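Seeds, or why my grasp score was lying to me

Three evenings this week went to one tin. I want to write it down before I forget the order of things, and because two people on the Drastetora channel asked me how the retry logic looks now.

For those who don't follow this blog: I am writing a small planning layer called Jumix. It takes a target pose, proposes grasps, scores them, and gives the best one to the motion planner. I test everything in simulation, with a Franka arm, a marble kitchen counter and whatever objects the generator decides to drop. The target this week was the PUEBLO tobacco tin. It is boxy and has rounded edges, and my scoring function was much too sure about it.

The score was good from the outside cameras. From the wrist view I began to have doubts. 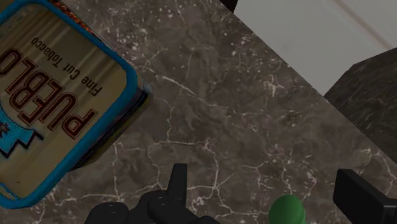 Periklis Moschos wrote under my last post that I should stop trusting one number for everything. His advice was to keep the pose confidence and the grasp quality apart until the very end, and to log both, because when they are multiplied too early a bad pose can hide behind a nice grasp. I argued with him a little, then I did it, and he was right.

The old code multiplied them in the proposal stage. A candidate with pose confidence 0.99 and mediocre quality looked the same as one with the opposite problem. Now each candidate carries two values, and the filter rejects it if either one is under its own threshold. It is only a few lines. The log file became longer but I can read it, and I could not say this before.

The second problem was the approach direction. My sampler proposes 500 candidates for each object, and after the collision check I keep the best 24. With the tin, nearly all of those 24 were the same grasp with tiny rotations. So if the first one failed in planning, the next 23 failed too, each with its own timeout. I added a simple spacing rule: a new candidate must differ from the kept ones by at least 20 degrees in approach or yaw. The list is more mixed now, and the planner gives up sooner on the hopeless directions.

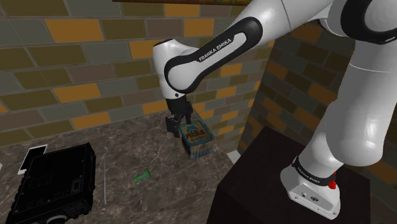 The third thing was embarrassing. The random seed was set in the scene loader but not in the sampler. Every time I "reproduced" a failure I had the same objects in the same places and a different set of grasps. For two evenings I was comparing runs that could not be compared. Leonor Garcia had the same bug in Odard last May and she even told me about it. I nodded and did not check my own code.

Now there is one seed in the config file, and it is passed to every module that wants random numbers. If a module does not receive it, the run stops with an error. I prefer an ugly crash to a quiet difference.

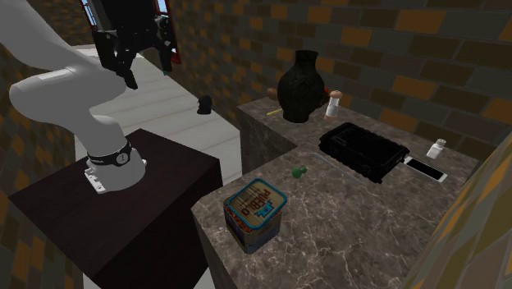 With this fixed I could finally run the batch properly. I did it with the old scoring and with the new one, same seeds for both. The new one is better on the boxy objects and a little worse on thin ones like the rod, where the quality threshold is probably too strict. I will not publish a table yet. The batch is small and I changed the planner timeout in the middle, so first I must repeat it.

Still on my list:

Separate thresholds per object size, or maybe a threshold that depends on the gripper opening.
Save the rejected candidates also, not only the kept ones.
Move the colour settings of the debug viewer out of the main config. Kibet Chege asked for this a long time ago, sorry Kibet.

The branch is called two-scores. It needs a clean rebuild, the old cache will not load.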